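Notebook, sim group
September 2018
Entry by Myfanwy Jarman

Picked up from the last entry. The scene now loads without the duplicate collision mesh on the block. Villads had already removed it from the branch and I had not pulled. Lost most of the morning to that.

State of the project, for whoever reads this before the review: task is hole finding and alignment from the wrist view, in simulation only. Grasping is out of scope until the alignment part is written up. Jytte Thygesen signed off on the reduced scope. Preben still has the insertion code on his own branch, called Jultton, and it should stay there for now.

1. Render set

Ran the full batch on Oda overnight. 3,581 views written, 612 held back for test. Split is by block pose, so neighboring views of the same pose do not end up on both sides. The old split was by view number and the test error from it is worthless. Please do not quote it in the report.

Output folder is Grirnular, on the shared drive. The old folder has been renamed with "stale" at the front and can be deleted once Eftychia confirms she has no scripts pointing at it.

2. Shadows

Turned cast shadows on for the arm and the gripper. Before this, the detector was trained on flat lighting and it found the circle on every test view, which told us very little. With shadows on, the first pass failed on a lot of views where the gripper shadow runs over the circle. The fitted center gets pulled sideways toward the shadow edge. Edge gradient there is stronger than on the rim itself.

Tried:
- Raising the edge threshold. Worse. Drops the rim before it drops the shadow.
- Blurring first. Removes the wood grain responses, does nothing for the shadow.
- Fitting only to curved edge segments and discarding long straight ones. Better. The straight sides of the shadow mostly go away. Wood grain comes back as short wavy segments but these do not agree on a center, so the vote handles them.

Kept the third. Parameters are in the config, commented. Minimum segment length is 16 pixels. I have not tuned it.

Remaining failures are views where only part of the rim is lit. The fit then has a short arc on one side and nothing opposite. Center along the lit direction is poor, center across it is fine. Might be enough to weight the two directions separately when we pass the estimate to the controller. Villads thinks a second view after a small wrist move would be simpler. Agreed in principle, but it changes the timing of the whole loop and I would want to see numbers.

3. Finger pads

The bright pads on the fingers are useful. We know where they are on the gripper model, so they give a check on the camera transform in every view. Wrote a short script, Dritik, that picks them out by color and compares them with the projected model points. Found one real error this way: the camera offset in the scene file had the sign flipped on one axis. Fixed and committed. The batch above was rendered after the fix.

Caution: the color range has to stay narrow. With a wide range the finger bodies get included and the pad centroids drift outward.

4. Block texture

Preben asked why we use the wood texture when the real test piece may be plain. Answer is that we do not have the real test piece yet, and the grain is a reasonable nuisance pattern. If the shop delivers a plain one, we can render both and compare. Texture swap is one line in the scene file.

5. Open

- Eftychia: confirm old folder can go.
- Villads: estimate for the second view option. 2 wrist moves at most.
- Preben: rebase before merging anything. The scene file has changed in places that will conflict.
- Me: error plot split into the two directions. Table of failures by light position.
- Jytte wants a view in the report that has the circle in shadow. Candidate pasted at the end of this entry. Axis labels and the fitted circle still to be overlaid.

Light position was left at the default for this batch. Randomized lights go in the next one. 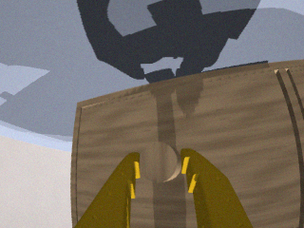 Wrist view, simulated. Gripper shadow across the circle, rim lit at lower right.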